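Prullevum Lab Notebook
Home Entries Protocols Parts Log out
Search this notebook Go

2020-02-20
Cloth grasping, corner vs. middle

Picking this up where the July runs left off. The question is still whether the wrist view alone is enough to tell a one-layer pinch from a pinch that has taken in a second layer. In July we labeled everything from the overhead view and the labels were poor, so this set gets labeled from the wrist view only.

Setup: white cloth on the wood table, unfolded by hand and dropped before each trial. Parallel gripper, stock fingers, no pads. Closing force at the Verstraete default. Approach height set per trial, then left alone. 20 trials, 3 closing speeds mixed in by script so I don't know which one is coming.

Wrist views from the set:
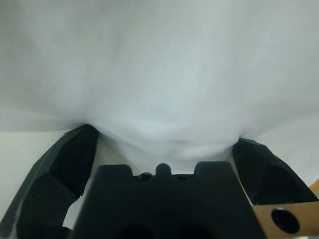
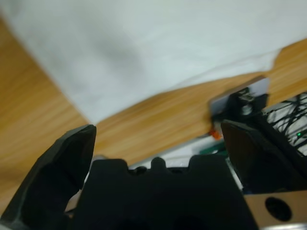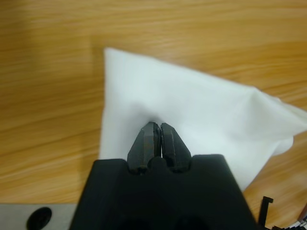
Labeling notes

Using 2 labels for now, "single" and "multi". Anything I can't call within a few seconds goes in a third bin and gets looked at again the next morning. I want to keep that bin small but I'm not going to force it.

When the cloth fills most of the view the network has very little to work with except shading. The weave is too fine to help at this resolution. Creases running out from the fingertips look like the best cue so far. The cloth edge helps when it is in view, and the table grain gives it something to separate the white from.

Exposure is locked. Leave it locked. With auto exposure on, the white cloth pulled everything down and the fingers went to solid black.

Result so far: the slow close gives cleaner creases than the fast one. No numbers until the third bin is done. The Plallville checkpoint runs on these frames without retraining but calls nearly everything "single", so its output is no use as a first pass.

To do
- rerun trial 23 from the old list with the new approach height
- ask Soltbridge for the spare finger set
- crop the gripper body out of the input and see if the score moves
- write the drop procedure down properly, mine is getting sloppy

2 comments
0 shares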